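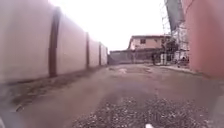
Search the magazine Go
6 min read
Print | E-mail

The Town That Forgot How to Park

Feltport had a parking problem, which is to say it had a car problem and preferred to call it something else. For years the complaint was always the same: there was no place to park downtown. People said it at the bank and at the dentist. They said it after walking four blocks from a spot they considered an insult.

Then the town paid a planning firm called Bodin to count the spaces. Bodin sent two people with clipboards, who walked around for most of January in unsuitable shoes and came back with a figure of 3,808. On the busiest afternoon they could find, 947 of those were in use. The rest were sitting there, striped and salted, waiting for a crowd that had last shown up for a parade.

You might think this would settle the matter. The local paper ran the number on page one, and by the next morning the letters had started. The spaces were in the wrong places. The spaces were too narrow for a real truck. One reader allowed that there might be thousands of them but pointed out that none was in front of the hardware store, and you can't argue with that, as the hardware store has room for three cars and one of them belongs to the owner.

I moved here from a city where I once circled for so long that the movie I was going to see had started, ended and come out on cable. So I had trouble taking Feltport's suffering seriously. It took me one winter to join in. I now hold strong views on the lot behind the old Stunis department store, which is free, well lit and a three-minute walk from anything, and which I will not use because it feels far.

Stunis is a good place to see how this all happened. The store opened with no parking whatever and did fine. In its middle years it bought the block next door, knocked down a bakery and a row of apartments, and put in 300 spaces. The people who had lived in the apartments, and had been walking to Stunis, moved out to Pelitau Heights and began driving to it. Eventually they drove to the mall instead, where the parking was better. The store closed. The lot is in excellent shape.

The council has since voted to let somebody build on a corner of it. There would be shops at street level and apartments upstairs, much like the ones that came down. The hearing began at seven in the evening and was still going at 10:40, when I left. Most of the speakers wanted to know where the new people were going to park.

My car was right outside, by the way. I'd gotten there early to be sure of the spot.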